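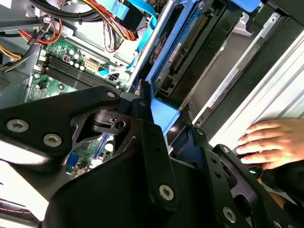

Watching a trial is a legal right in Rendari, and it takes more patience than courage. These are the questions we get most from people who want to sit in on protest cases as observers. In a court you may look at all of it, and you may still have no idea which part does what. We can help with some of that.

Do I need to be a lawyer?
No. You need to stay awake, write legibly and keep your opinions off your face. Lawyers often struggle with the third.

Can the judge throw me out?
Yes, if the hearing is closed. Ask the clerk for the order in writing and note the time you asked. You may not get the order, but the note goes in our report all the same.
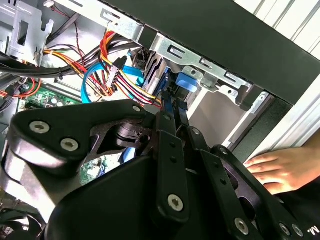

Trial Observation Team, Purnalora Legal Watch

How long does a hearing last?
The listing will say 30 minutes. Our longest so far ran for more than 7 hours, most of it spent looking for an interpreter who had been sent to the wrong building.

What do I write down?
Who was in the room, whether the accused had a lawyer, whether they could talk in private, and what the judge said about bail. Leave out what you think of the prosecutor's tie. Mudassar Ghumman reads every set of notes and he has seen enough tie remarks. 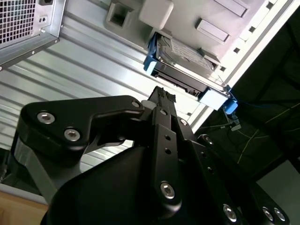 3 min read

Can I talk to the family?
Say hello, explain who you are and stop there. Never promise a result. If they want help, give them the card for our Cunha Street office.

Who reads the reports?
The bar association, two embassies and, we suspect, the ministry, which has never thanked us. Alper Dağdelen sends out the monthly summary, and his next one is due in March.

Do you take sides?
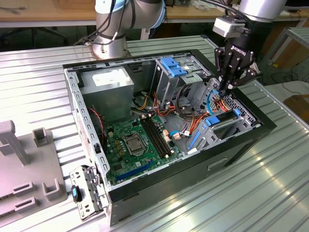
We take the side of the door being open. Observers don't wear badges, clap, sigh or carry leaflets. If you belong to a party, tell us before we assign you to a case.

Page last checked: 22/02/2022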